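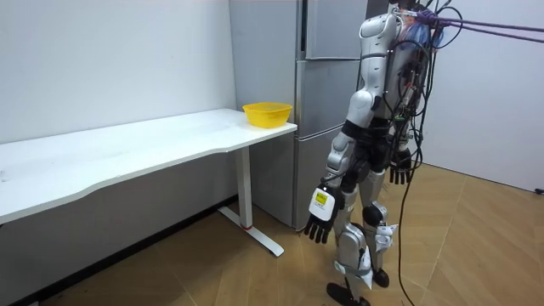 Walkers wanted for the Prundamow footpath survey

Can you read a map, climb a stile and write legibly in drizzle? We may have a use for you.

Prundamow is a small project with a long list of footpaths and too few feet. Between now and the end of June we want every path in the Pustside valley walked at least once by a person who is paying attention. There are 108 of them on the official map. Some are lovely. One goes through a slurry pit, or did when Benedek Major last tried it, and he has asked not to be given that one again.

What you would be doing

You pick a path from the list, or Evie Sugden picks one for you if you dither. You walk it from end to end and fill in a two-page form. The form asks about stiles, gates, signs, mud, bulls and whether the path is where the map says it is. There is a box at the bottom marked "Other". Past entries in this box include a poem, a complaint about the poem, and a very good drawing of a heron.

Most paths take a morning. The long one over Clestix Hill takes a day and should be walked in pairs, preferably with somebody you still like by teatime.

Who we are looking for

You should be 18 or over, or come with an adult who can be trusted with a flask. You do not need to be fast. The fastest walker we ever had missed four missing signposts and a collapsed footbridge, though he did get home in time for lunch.

You do need to be able to:

– follow a paper map, as phone signal in the valley is a matter of luck
– get over a stile, or tell us that you would rather not, so we can give you one of the paths with gates
– be polite to farmers, including the one at Valderrama, who will be polite back once you have shut the gate
– send the form back. Please. We still have forms out from last year

Dogs are welcome on a lead, except on the paths marked with a red dot, where there are sheep with opinions.

What you get

No wages, I'm afraid. We pay bus fares and petrol within reason, and there is a £2 voucher for the tea van in the lower car park, which will get you a tea and most of a flapjack. Anybody who finishes five paths gets a woolly hat. Loan Lưu knits them herself and they come in one size, which fits Loan.

We also lend out maps, whistles and a few waterproofs. The waterproofs are large and green, and work best in dry weather.

Before you start

New walkers come to a short training evening, held on a Monday at 7pm in the village hall at Pustside. Themis Tsakiris goes through the form, the map symbols and what to do about cattle. It lasts an hour, or an hour and a half if he is asked about cattle. Parking is round the back. Bring a pen.

How to apply

Write to Octavio Benavides at the project office with your name, a phone number, the days you can walk and how far you are happy to go. A few lines will do, and 200 words is plenty. Last time one applicant sent us his whole walking life from the age of six, and Octavio read it all, but it set us back a week.

Tell us too if you have a bad knee, a fear of cows or a car with spare seats. We can work round the first two and will certainly make use of the third.

Places on the training evening go in the order people write in. If it is full, we will put you down for the next one.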